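About Dredholm

Dredholm fits and maintains closets for student housing. The firm was founded by Pouran Pakzad and Rafsan Munasinghe and looks after 408 closets at 6 sites, the largest being the Pavau residence. Work is scheduled in August, before the rooms are occupied.

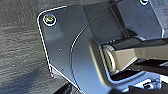
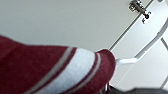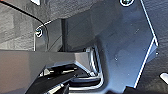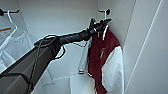 Our standard closet is specified by what has to hang in it. Shirts and light coats place little demand on a wall fixing, and most suppliers stop there. Heavier outerwear sets the limit. A varsity jacket, such as the maroon one with white sleeves, puts its whole weight on a single black wall hook, so we fix each hook to the back wall with 2 screws and check both at every visit. The lower part of the closet is left clear for bags and boxes. White interiors are standard - dark garments are easier to find against them.

Hooks, hinges and door panels are replaced as separate parts. Pouran Pakzad handles specification and site surveys. Rafsan Munasinghe runs the workshop on Mohammadi Street, where a staff of 13 cuts and finishes the panels. Part numbers are listed in the Zurnodico catalog, available from the office on request.

Page last revised Nov 11, 2024.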